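Why Jillbridge asks its members to slow down 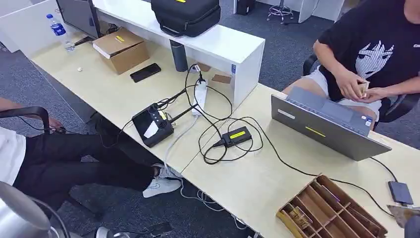 Wenche Lunde started Jillbridge after five years of answering complaints for a larger dating service. Her company introduces people over 40, and it allows each member only three open conversations at a time. She works from an ordinary office with dark gray carpet and light wood-toned desks, and most of her day goes to reading what members write when they close an account. "The main complaint was never a lack of choice," she said. "People had 100 matches and couldn't remember who had the dog."

The limit was unpopular at first. Refugio Gallegos, who handles member support, said he spent most of July explaining it by email. "Some people thought it was a fault in the app," he said. "A few wanted their money back, and we gave it to them."

Members who stay tend to meet sooner. Lunde said the company suggests a first meeting after 2 weeks of messages, usually for coffee and usually in the daytime. It doesn't push anyone who wants to wait. "I had a woman who wrote to a man all winter before they met," she said. "That was fine with both of them."

Hedvig Solheim joined after her divorce and agreed to talk about it. She had tried two other services and found the messages tiring. "I would get a hello and then nothing," she said. With Jillbridge she wrote to one man at length, met him, and decided against a second date – he wanted to move south and she didn't. She is now seeing someone else she met there.

Lunde has no plans to raise the limit. She is looking at a phone option for members who dislike typing, and Gallegos has a list of people who have asked to try it.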